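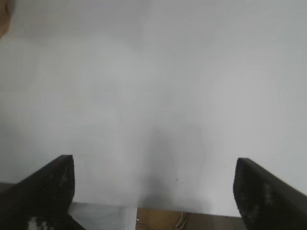 第三讲 漫反射表面的明度、阴影与涂层检验

课程分类:材料与表面 / 讲义

3.1 本讲范围

本讲讨论浅色哑光表面在普通室内照明下的明度分布,以及这一分布对涂层外观检验的影响。镜面反射、珠光颜料和荧光增白剂放在第五讲。阅读本讲之前应掌握第二讲中的照度、亮度和反射比三个定义,下文不再重复推导。

记号约定:E 为照度,单位 lx;L 为亮度,单位 cd/m²;ρ 为漫反射比,无量纲;θ 为入射光线与表面法线的夹角。

3.2 朗伯面模型

理想漫反射面的亮度与观察方向无关,满足

L = ρE / π

由此可得两条直接推论。第一,同一块均匀涂装的面板,若各处照度相同,则从任何角度看各处亮度相同。第二,若面板上出现亮度变化,在 ρ 均匀的前提下,变化只能来自照度。检验人员看到一处发灰时,首先要判断的是 E 变了还是 ρ 变了。前者属于照明条件,后者才属于涂层质量。

点光源在距离 r 处产生的照度为

E = I cosθ / r²

式中 I 为光强。距离项与余弦项同时起作用,因此近距离单灯照明下,板面亮度必然由近灯一侧向远灯一侧递减,递减曲线平滑,无拐点。这种平滑的渐变常被误记为“涂层厚薄不匀”。

例 3-1 一盏灯在板面某点正上方,光强 200 cd,灯与该点距离 1 m,则该点照度为 200 lx。取 ρ = 0.8,亮度约为 51 cd/m²。若在板面上沿水平方向移开 1 m,则 r² = 2,cosθ = 0.707,照度降为 70.7 lx,亮度约为 18 cd/m²。两点涂层完全相同,亮度相差近三倍。

3.3 本影与半影

有限尺寸的光源被物体遮挡时,阴影分为本影与半影。本影内看不到光源任何部分,半影内只看到光源的一部分。设光源直径为 D,遮挡物边缘到光源的距离为 a,到受影面的距离为 b,则半影宽度为

w = D b / a

该式适用于光源、遮挡边缘和受影面近似平行的情形。

例 3-2 圆盘形光源直径 300 mm,遮挡边缘距光源 1500 mm,距板面 10 mm,则 w = 2 mm,阴影边界在肉眼看来相当清楚。将遮挡边缘移至距板面 200 mm,光源至遮挡边缘的距离仍取 1500 mm,则 w = 40 mm,边界已明显发散。

当遮挡物本身的宽度小于光源直径,且离受影面较远时,本影可能完全消失,板面上只剩一片没有清晰边界的暗区。其典型形态为底部较宽、较暗,向远端逐渐变淡。若遮挡物斜伸向表面,各处的 b 不同,同一阴影的两端清晰程度也不同:接近表面的一端较实,远离表面的一端较虚。

阴影判别的三项操作:

(1)移动光源。暗区随之移动者为阴影,固定不动者为表面缺陷。
(2)移动或撤去遮挡物。观察者的手、工具和仪器支架都应视为可能的遮挡物。
(3)旋转样板。暗区随样板转动者属于样板,保持原方位者属于照明。

三项操作至少完成两项,方可在记录表中填写“色差”或“污染”。

3.4 点状异物与面状变化的区分

面状变化的空间频率低,亮度梯度小,人眼对其不敏感;点状异物的空间频率高,即使面积很小也容易被发现。在一块大面积、无纹理的浅色面上,一个细小的深色点往往是首先引起注意的对象,其影响与面积不成比例。

点状异物按成因分为以下几类:

甲类:附着物。落在干燥后的涂层表面,可用软布或气流除去,除去后涂层完好。
乙类:嵌入颗粒。在涂层未干时落入,表面有可触及的凸起,除去后留坑。
丙类:基材斑点。位于涂层之下,表面平整,因遮盖力不足而显现。
丁类:针孔。局部缺涂,孔底露出深色基材,外观与颗粒相似,触感相反。

仅凭正面观察不能区分以上四类。低角度侧光可以把乙类与丁类分开:乙类在背光一侧有小阴影,丁类的阴影位于迎光一侧的孔壁内。甲类须以除去试验确认,丙类须借助放大镜或切片。记录时不得以“脏点”一词笼统代替,分类不明者写“未分类点”,并注明所做的检查。

3.5 背景与同时对比

浅灰面置于暗背景前显得更白,置于亮背景前显得偏灰,这一现象称为同时对比。因此观察箱内壁采用中性灰,反射比应在整个批次的检验中保持不变。学生实验中常见的错误是把样板放在白纸上比对,结果各组的目视等级普遍偏低一级。

另一个来源是相机的自动曝光。浅色面占据画面大部分时,自动曝光倾向于把它压为中灰,白色面板在照片中因此呈浅灰色。凡以照片作为附件者,应锁定曝光,并在同一画面内放置灰卡。没有灰卡的照片只能用来说明位置和形状,不能用来说明明度。

3.6 照明布置

课程实验室的 Julorum 观察箱采用双侧对称布灯,板面中心照度与边缘照度之比按第二讲的方法测定。布置要求如下:

1. 光源为大面积漫射灯,出光面覆盖漫射板。
2. 样板平面与观察方向成 45°,光线自法线方向入射;或将两者互换。
3. 观察者着中性色外衣。
4. 照度测点不少于 5 个,即四角与中心各一。
5. 箱内除样板、灰卡外不放置其他物品。

均匀度 U 定义为最小照度与平均照度之比。五点读数为 300、290、285、280、270 lx 时,平均值为 285 lx,U = 0.947。本课程要求 U 不低于 0.9。不满足时先调整灯位,再调整样板位置,不得以软件校正代替。

3.7 样板制备与编号

样板基材为脱脂钢板或无吸收性卡纸。两种基材的结果不得合并统计。涂布用线棒,一次成膜,湿膜厚度由线棒规格确定。干燥期间样板水平放置,加盖防尘罩,罩与板面之间留出空隙。

Saresar 白色底漆与 Karagiannis 哑光面漆的样板分开存放。编号写在背面左下角,依次为组号、涂料代号、板序。正面不得书写或粘贴标签,胶痕会改变局部光泽,在 85° 角测量时尤为明显。

取样板时持板边。指纹在哑光面上以低角度观察呈暗斑,与丙类斑点容易混淆。

3.8 数据处理

每块样板测 10 个点,取平均值与标准差。离群值先查原因,再决定取舍,原因写入备注栏。以下情况可以剔除:测头未贴平;测点落在已分类的点状异物上;测量时观察箱门未关。仅因数值偏大或偏小不得剔除。

明度差 ΔL* 的正负号按“试样减标准”计算。负值表示试样较暗。报告中只写绝对值者退回重写。

ρ 与 L* 之间不是线性关系。由反射比换算明度时,先求 Y/Yn,当该比值大于 0.008856 时使用

L* = 116 (Y/Yn)^(1/3) − 16

取 Y/Yn = 0.8,得 L* = 91.7;取 0.7,得 L* = 87.0。反射比下降八分之一,明度下降不到五个单位。在高反射比区间内,目视对反射比的变化偏于迟钝,仪器读数因此应保留到小数点后一位。

3.9 习题

一、光源直径 200 mm,遮挡边缘距光源 1000 mm,距板面 5 mm。求半影宽度,并说明边缘距离增至 300 mm 时阴影外观的变化。

二、某面板由上至下亮度平滑下降,旋转 180° 后下降方向不变。判断成因,写出依据。

三、推导单灯照明下板面照度与水平位移 x 的关系,灯高记为 h。指出照度降至中心值一半时 x 与 h 之比。

四、Jotiletti 样板上有一未分类点,软布擦拭后仍在,触感平整。列出尚不能排除的类别和下一步检查。

五、五点照度读数中有一点明显偏低,其余四点接近。给出两种可能原因及相应的检查顺序。

习题一、三须写出推导过程,习题二、四、五以文字作答。作业于周六交至课程信箱,实验分组表由助教 Mawuli Antwi 发放。第四讲内容为光泽度测量,请预先阅读仪器校准一节,并带上本讲的照度记录。

课程资料仅供选课学生使用 | 联系助教 | 返回顶部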